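From the Clinic Desk — October

Quick one this month, we are short two people at the front and the phones don't stop. Most of this is about the blood pressure and diabetes screening day at the Lyimo Community Hall, plus a couple of changes to clinic hours. Please read to the end, the parking bit matters.

Screening day first. Doors at 8 a.m., last person through at 1 p.m. Free, no insurance card needed, no referral. Blood pressure, finger-stick sugar, height and weight, and a short sit-down with a nurse to go over your numbers. Bring a list of your medicines or just bring the bottles in a bag. Spring screening saw 373 people come through, the one before that 353, so the line does get long by mid-morning. Come early or come after 11.

If you want the fasting sugar test, nothing to eat after midnight. Water is fine. Take your regular pills unless your own doctor said different — if you are on insulin call us first, please don't guess. There will be tea, fruit and boiled eggs afterward at the side tables.

Godfrey Mussa is running the nurse tables again and wants everyone to know you can ask about sleep, too. He is giving a short talk at 10, "Tired All the Time?", on snoring, sleep apnea and why high blood pressure and bad nights so often go together. Up to 100 chairs, then it's standing room.

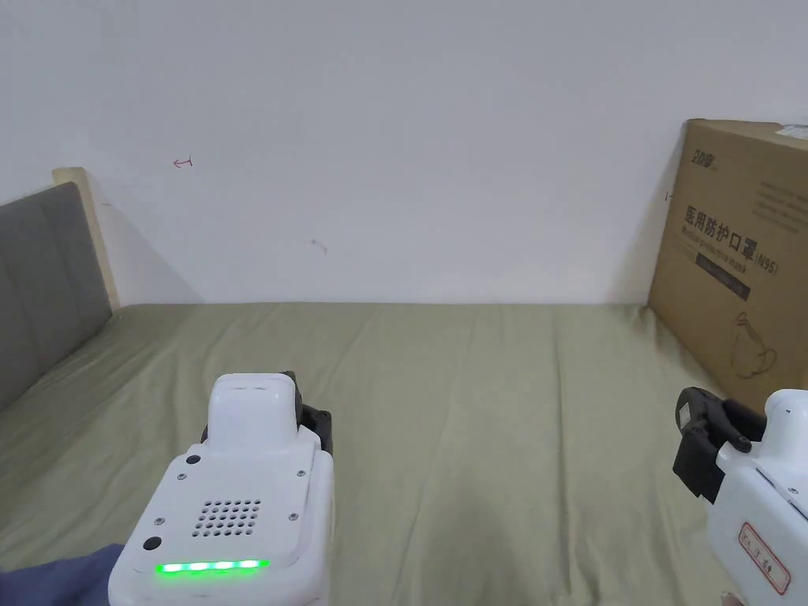

Bed with a green sheet and a gray headboard.

A few of his points for those who can't make it. Same bedtime every night, weekends included. Last coffee before noon if you have trouble dropping off. Phone in another room. If someone tells you that you stop breathing in your sleep, or you wake up choking, make an appointment, don't wait for the screening. Sleep studies are done by referral and Hamisi Chege at the desk can start the paperwork.

Flu shots. We have them. Walk-in hours are 2 to 5 p.m. on clinic days, kids over six months welcome with a parent. Bring the yellow card if you still have it, if not we will look you up.
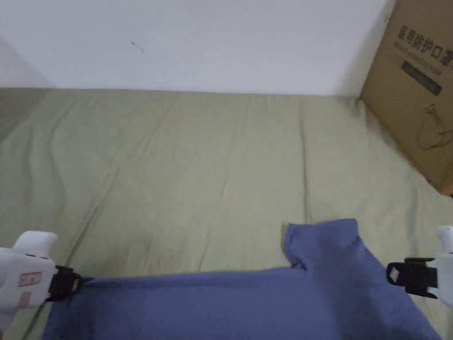

Also we'll have a flu shot table at the hall, adults only, until the doses run out. Wear short sleeves!! Last year half the line was in sweaters and it took for ever.

Hours. Starting this month the clinic closes at 6, not 7. Lab drop-off closes at 3. The Nurnen Street pharmacy window keeps its old hours.

Walking group is back. Meets 7 a.m. at the Prosto bakery corner, easy pace, 13 regulars at the moment and room for plenty more. Good shoes, bottle of water, thats it. Turns back early if it rains. 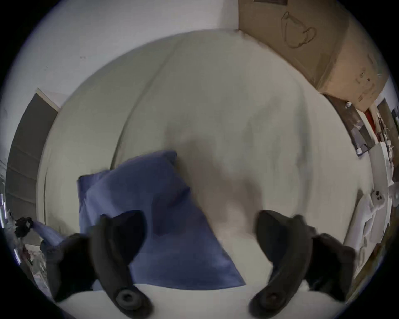

Rides. If you can't get to the hall, the Vurent shuttle stops outside the clinic at 7:30 and 9:30 and goes back at noon and 1:30. Free, but put your name down with Hamisi so we know how many. Wheelchair space on the early run only.

Parking — the lot behind the hall is for staff and anyone with a disability tag. Everybody else use the school lot across the road. Do not block the bakery's side door, they have been very patient with us.

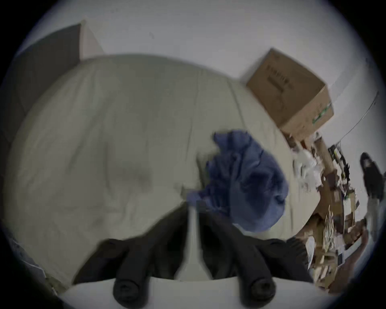 Still need a few hands for sign-in and for stacking chairs afterward. Swahili speakers especially. Call the desk or just tell Godfrey.

Results letters go out within two weeks, check that we have you're right address. Next newsletter will have the winter hours and the new foot care dates.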